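Home | Modules | Handouts | Reading list | Contact

Everyday Economics, handout 3: Why doing one thing over and over makes it cheap

Right, last time we got as far as supply and demand and then ran out of time, as we always do. I promised you something less graphy this week, so put the rulers away. We're doing division of labour, and if you've read the first chapter of Adam Smith already (well done, both of you) you'll know it starts with pins.

Smith's point is simple enough. One person making a whole pin on their own, with no training, might struggle to make more than a handful in a day. Split the job up so that one draws out the wire, another straightens it, a third cuts it, a fourth points it, and the same group of people turns out thousands. He gives three causes: you get quicker at a small task, you stop wasting time swapping between jobs, and somebody is more likely to come up with a machine for it.

I want you to be a bit suspicious of that list. The second one has always seemed thin to me – I swap between jobs all day and quite like it – but try it with the envelope exercise before you make up your mind. Fold, stuff, seal, stamp. Do it alone first, then in your group, and write down both totals.
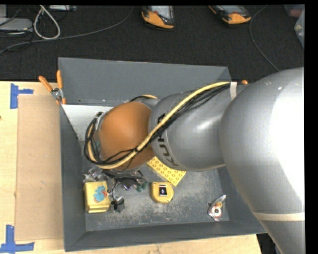
Corina Lehner

Now for the sums. Suppose Wodlow makes biscuit tins and pays 3,043 pounds a week for its workshop, whatever it makes. That's a fixed cost. Each tin also needs 2 pounds of metal and paint, and that's the variable cost. Make one tin in the week and it has cost you 3,045 pounds, which is a lot for a tin! Make a thousand and it's just over 5 pounds each. The rent hasn't moved, you've only spread it over more tins. We call this an economy of scale and it will be in your essay whether you like it or not.

People mix this up with division of labour every single year. They often turn up together, but they're separate ideas. You can split up the work in a tiny kitchen, and you can have a huge workshop where everyone makes the whole tin.

Smith also worried, much later in the same book, about what it does to a person to spend their life on a few simple operations. Do read that bit. It's in Book V and it's far gloomier than the pins.

For next time:

Read Book I, chapters 1 to 3. Chapter 3 is short and explains why a village can't keep a full-time specialist in everything.

Bring your envelope totals.

Write 8 lines on a job you've had, paid or not, and how the work was shared out. Dexter Cruzado's group will read theirs first.

Share (2) | Comments (8)

We use cookies to remember your settings. Accept | Manage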